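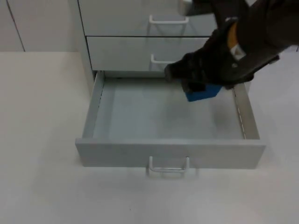 Arm keeps clipping the middle drawer handle on the way down

Posted in: Home and Shop Builds

prosov_bench
Second thread on this build. I have the arm on the floor next to a three-drawer metal cabinet and I want it to put things away in the bottom drawer. The test object is a blue block. Opening the drawer is fine. Placing is where I have trouble.

The drop point is at the back right of the drawer, and to get there the gripper has to come in with its fingers pointing toward the back left. That puts the left fingertip right under the middle drawer, next to the wire handle. In the last batch of 34 runs it touched the handle 11 times. Mostly a light tick. Twice it hooked the handle and dragged the middle drawer open a little, and then the arm faulted on torque and stopped.

Planner is the stock one that comes with the Seok controller. I have the cabinet in as a single box and the open drawer as a second box with no lid. Fingers are the standard two-finger set. What would you change first?

drarkham_dan
Your drop point. Why the back corner? The drawer is all the way out. You have the whole front half with nothing over it. Move the target toward the front handle and you never go near the middle drawer.

prosov_bench
I want to fill it from the back to the front. If I start at the front I have to reach over what I already put down.

drarkham_dan
With one block that does not matter. Get it working at the front, then move back a little at a time until it starts ticking. Then you know your real limit.

lowgear
The collision model is the problem, not the target. You said the cabinet is one box. The handles stick out past that box. The planner has no idea they exist, so of course it runs a finger past one. Add a box for each handle, with a half inch of padding, and run it again before you touch anything else.

prosov_bench
I can do that. I left them out because the planner got slow when I added parts.

lowgear
Three more boxes will not slow it down enough to notice. If it does, something else is wrong. Are you loading the full mesh of the arm for collision? Use the simplified one.

prosov_bench
I was loading the full mesh. Switched it. Planning went from painful to fine.

tin_snips
I would take the handles off. They are held on by two screws each on every cabinet like this I have owned. Put a flat pull on the edge and there is nothing left to hit.

lowgear
How does it open the drawer with a flat pull? The wire handle is the easiest thing in the world for a two-finger gripper.

tin_snips
Leave the bottom one on and take off the middle one. He is only using the bottom drawer.

prosov_bench
For now. I want all three in the end, so the handles stay.

purley_shed
I had close to the same setup in our shared shop, with a wooden cabinet. A few things from that.

Change the approach. Come in over the front of the drawer at a safe height, go down until the block is below the level of the middle drawer's bottom edge, then slide back. It takes longer but the fingers are already low when they get to the tight part. If you come down on a diagonal from the side you pass the handle at the worst height.

Check that the drawer is in the same place each time. Mine rolled back in by up to an inch when the arm bumped it, and every number I had was off after that.

Also watch the slide rail on the right. If you let go of a soft block against the side wall it can sit on the rail and jam the drawer when you close it.

drarkham_dan
Sliding back low is how you end up pushing the drawer shut with your wrist. I don't like it. Straight down near the front is simpler.

purley_shed
It never pushed mine shut. The wrist stays above the front panel if you plan for it. You do need to check the height of the front panel and not guess.

drarkham_dan
Your cabinet was wood and probably had stiffer slides. His is metal on metal rails. They roll if you breathe on them.

prosov_bench
They do roll easily. I put a strip of rubber under the left runner in August and it helped some.

lowgear
Did you run it with the handle boxes yet?

prosov_bench
Yes, last night. Handle boxes with half an inch of padding, same drop point, same 34 runs. No contact with the handle. The planner gave up with no path on 4 of them, so it is now too careful in that corner. I'll cut the padding and try the low approach from purley_shed on those.

lowgear
Go to a quarter inch. Don't go to zero.

drarkham_dan
Or move the target forward two inches and keep the padding.

tin_snips
Still say take the handle off.

prosov_bench
Will try the quarter inch first, then the two inches. Log file from last night is 3597 lines if anybody wants it, send me a message.

Related threads
Drarkham slide rails, which side is the left one
Seok controller drops its zero after a power cut
Rubber or foam pads for two-finger grippers
Bolting an arm to a shop floor you don't own
Purley shop build, part 4: closing the drawer without slamming it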